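Trevescombe is getting a second season, and I may have yelled loud enough to scare the people upstairs

Wednesday, September 25, 2024

OK, so I was halfway through my lunch when the news popped up, and I had to put the sandwich down. Trevescombe, the seaside mystery show I have been pushing on every person I know since June, has been renewed! The streaming service Trodis posted it this morning with a 20-second clip of the whole cast dancing on the harbor wall to the theme song (badly, and in raincoats, and I loved it).

If you missed the first season, it's the one with the lighthouse, the missing ferry and the two sisters who haven't spoken since their dad's funeral. I watched the finale twice in one night. The clip had 1,247 comments by the time I got there, and most of them were asking the same thing I was — does the younger sister make it off the boat or not?

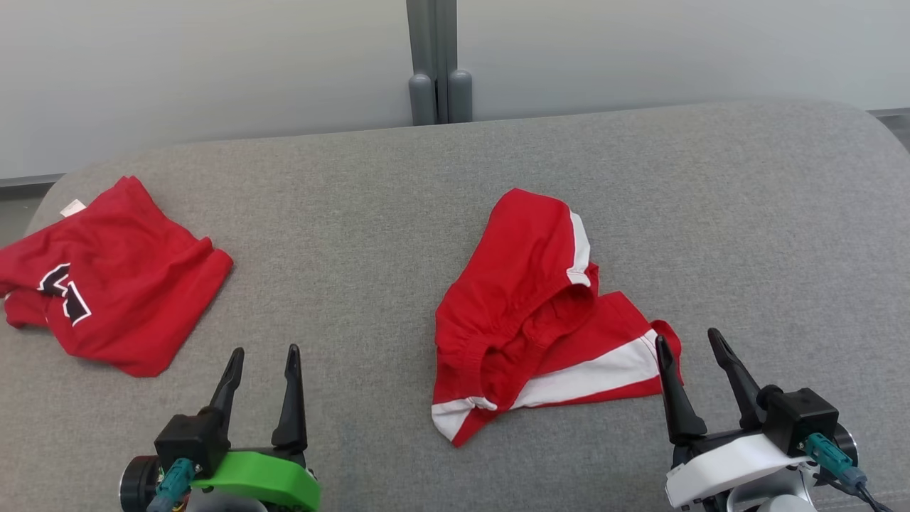 Trodis isn't saying. The caption under the clip was just "Bring a coat," plus a little wave emoji, and fans have already decided that means a winter setting. I'm not so sure. The sisters wore coats through most of season one, and that was supposed to be July.

What we do know is that filming moves to Bastberg this time, at least for part of the story, and that the production company, Najafi, is back on board. They're also looking for 100 extras for a big street festival episode. The sign-up page had 3,016 names on it when I checked, and yes, one of them is mine. I can't act, but I can hold a paper lantern and look worried, and I put that on the form.

There's no release date yet. The first season took more than a year from the announcement to the screen, so I'm telling myself to be patient. I'm also starting my rewatch tonight, from episode one, with the subtitles on so I finally catch what the ferry captain mumbles in the bar scene. If you've figured that one out already, please put it in the comments!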